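Storing everyday crockery in plastic tubs instead of cupboards

Forum > Kitchens > Storage and organising
Page 1 of 1

mossy_kettle
Original poster
We're taking out the wall cupboards in November and I won't have anywhere to put plates and bowls for a good while. My plan is to keep the everyday things in open plastic tubs along the worktop, one for bowls, one for glasses and cups, one for odds and ends. Has anyone lived like this for more than a couple of weeks? I'm mainly worried about chips, and about the tubs filling up with random stuff. There are four of us and we eat at home most nights.

Trundlebed
We did it for a whole winter. It works if the tub has a flat floor. The ones with a ridged or domed floor are a nuisance as bowls sit at an angle and knock against each other every time you reach in. Rigid white food tubs from a catering shop were the best we found. Get the wide ones, you want to see everything from the top without lifting anything out.

dolon_dave
I'd go the other way and leave everything in the dishwasher and on the drainer. Four people need four plates and four bowls. Pack the rest in a box and put it under a bed.

mossy_kettle
Original poster
We're losing the dishwasher as well, Dave. It goes out the same morning as the cupboards.

dolon_dave
Then you have my sympathy. I'd still cut down to one set each.

Nelly Quispe
I sort donated crockery for a community kitchen, so I have tubs on tables all day long. A few things I've learnt.

Stack like with like and keep the stacks low. Two or three bowls is fine. Any taller and people pull from the middle, and the top one goes over.

Put square bowls next to the side of the tub and round ones wherever there's room. Square ones take up less space against a straight wall and they don't roll.

Glasses go in their own tray. Low sides are better as you can get hold of the glass without putting your fingers inside it. Don't put cutlery in with them.

Wash the tubs themselves once a week. Crumbs get into the corners and you don't notice until you tip one up.

Trundlebed
I agree with all of that except the low tray. We had low trays for glasses and lost three in the first month. People slide the tray along to get at the kettle and the glasses go over. Deep tub, tea towel in the bottom, glasses upside down.

Nelly Quispe
A tea towel in the bottom stays damp if the glasses go in wet. We had one go mouldy. I use a bit of that rubbery shelf liner cut to size, and it lifts out for washing. Upside down is fine on the liner.

I take the point about sliding it, though. Ours stay put on a table with nothing behind them.

gravel_and_peas
What sort of size are people using? I bought one called the Flokorgate from a clearance shop and it holds hardly anything. The label said 30 litres but the sides slope in so much that you can't get a dinner plate flat in the bottom.

Trundlebed
Ignore the litres. Measure your biggest plate and take it with you to the shop. If it sits flat on the floor of the tub with a finger's width all round, buy it.

gisler_road
Are clear ones any better than white? I've seen both. I was thinking clear so I could see what was in them.

Nelly Quispe
If they're open on the worktop you look in from the top, so it makes no difference. Clear ones show every scratch. For stacking with lids on, in a garage for example, clear is better. I'd get one in a different colour for the things that don't belong anywhere, so it doesn't get muddled up with the others. Grey or blue, whatever they have.

dolon_dave
A tub for things that don't belong anywhere is how you end up with a tub full of batteries and takeaway menus.

mossy_kettle
Original poster
That's what I meant by random stuff. We have a drawer like that already and it would all end up in there.

Nelly Quispe
Empty it every Sunday night or whenever the bins go out. Ours gets done at the end of each shift. Anything left in it goes in the charity bag.

hob_nobody
Has anyone tried the Pledine racks? They're upright plate holders, wire, with a slot for each plate. My sister used one during her extension and liked it. No good for bowls.

Trundlebed
We had something similar. Fine for plates. The bowls still ended up in a tub.

gisler_road
One more from me, does heavy glazed stoneware mark the lighter stuff if they share a tub? I've got some thick bowls with rough feet and some thin white ones, and I don't want to buy a tub for each.

Nelly Quispe
The rough foot is what does it. Run your thumb round the bottom and if it feels like sandpaper, don't put anything glossy under it. Side by side is all right. Stacked, put a sheet of kitchen paper in between.

mossy_kettle
Original poster
Thanks all. I'm going with two wide white tubs for plates and bowls, a tray with liner for the glasses, well away from the kettle, and a grey one for bits. Four of everything out and the rest boxed up, so Dave gets his way on that part. I'll report back once the cupboards are down.

Nelly Quispe
Good luck with it. I keep my bowls in one wide white tub, the yellow ones stacked and the square white one up against the side, with the glass in a smaller tray next to it. I've had it set out that way for a good while and I wouldn't go back to one big box for everything.

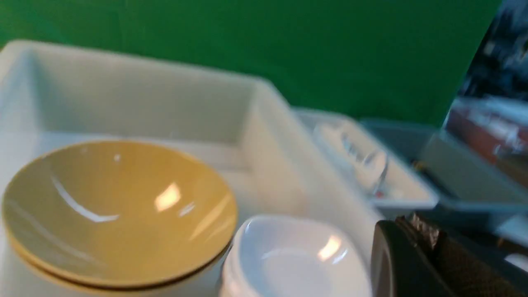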